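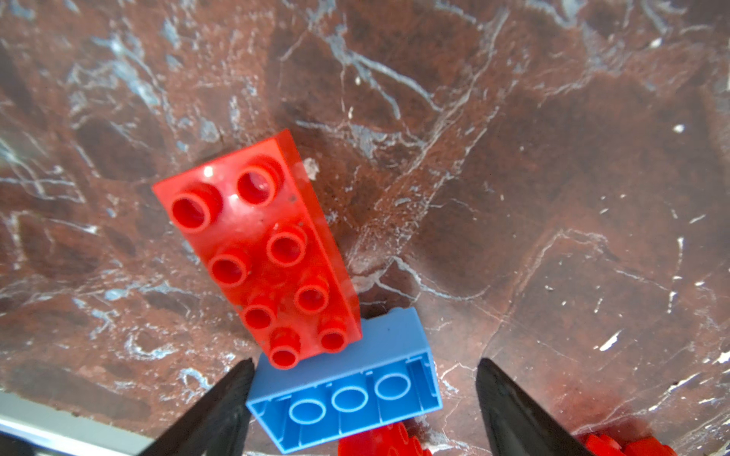 Sorting Assistant (Construction Bricks), Part-time

Skunder Play Lending Service
Location: Oltar Depot
Hours: 20 per week, including Tuesday afternoons
Contract: fixed term, 26 weeks, with the possibility of extension
Reports to: Collections Manager

About the Service

The Skunder Play Lending Service supplies toys and play equipment to nurseries, primary schools and family centres across the Drinar valley. Member settings borrow boxed collections for up to one term and return them to the Oltar Depot, where each collection is checked, cleaned and made ready for the next borrower. The Service currently has 31 member settings.

Construction bricks are the most frequently borrowed part of the stock. They are also the part most often returned mixed. The Service holds 1,234 boxed sets, of which around a third contain plastic building bricks in one form or another, and the present backlog of returns has led us to create this post.

The role

The Sorting Assistant will be responsible for separating returned bricks by colour and size, examining them for damage, and making up complete sets against the printed contents card. The work is detailed and largely repetitive. It suits a person who takes satisfaction in leaving a box in good order and who can keep up a steady standard over a full shift.

Main duties

1. To receive returned collections, record the box number and note any obvious shortage in the returns book.

2. To spread bricks on the sorting surface in manageable quantities, so that individual pieces can be seen and handled easily.

3. To turn bricks over where necessary and inspect both the studs and the open underside, including the tubes, for cracks, grit and anything lodged inside. Light scuffing is acceptable. Split walls and chewed corners are not.

4. To place sorted bricks in the open bins at the back of the surface. Red, blue and green bricks in the standard two-by-four size are kept apart from all other pieces. The colour of a bin does not indicate its contents, and assistants are expected to follow the job sheet for the session.

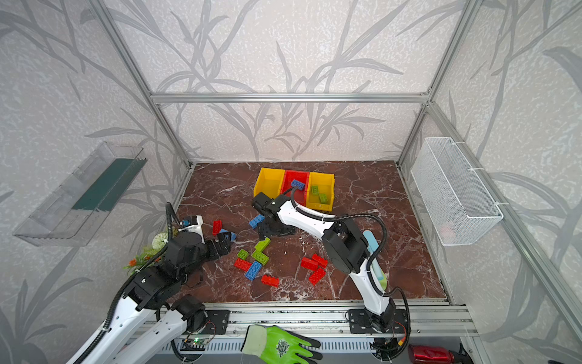 5. To set aside damaged or unidentified pieces for a decision by the Collections Manager.

6. To make up sets, check them against the contents card and initial the card before the box is closed.

7. To leave the sorting surface and the floor clear of bricks at the end of each shift.

8. To carry out other duties appropriate to the grade, as reasonably requested.

Person specification

Essential
Accuracy in checking and counting small items
Good colour discrimination, with or without corrective lenses
Ability to work for extended periods at a bench, seated or standing
Ability to write short, legible notes in English
Willingness to lift boxes of moderate weight, with equipment provided for larger loads

Desirable
Experience in a library, stockroom, school or early years setting
Familiarity with cleaning procedures for children's toys
Knowledge of the common brick sizes and how they fit together

No formal qualifications are required. Training in the contents card system is given during the first fortnight, and all new staff work alongside an experienced member of the Collections team for that period.

Terms and conditions

The post is paid on the Service's support scale, with the starting point dependent on experience. Annual leave is calculated in proportion to hours worked. Staff are entitled to free membership of the lending scheme for their own household. The appointment is subject to two satisfactory references and a probationary period of eight weeks.

The depot is on the ground floor and has step-free access from the Tan Road entrance. Parking is limited, and applicants may wish to note that the valley bus stops opposite the gate.

How to apply

Application forms may be collected from the depot reception or requested by post. Please include a short statement, no longer than one side of paper, explaining how you meet the essential requirements. A curriculum vitae may be attached but will not be accepted in place of the form.

Applications must reach the Service by the end of February. Shortlisted candidates will be invited to the depot for an interview and a short practical exercise, in which they will be asked to sort a mixed box and complete a contents card. Candidates who require adjustments to either part of the process should state this on the form.

The Skunder Play Lending Service welcomes applications from all sections of the community. Requests to share the post between two people will be considered.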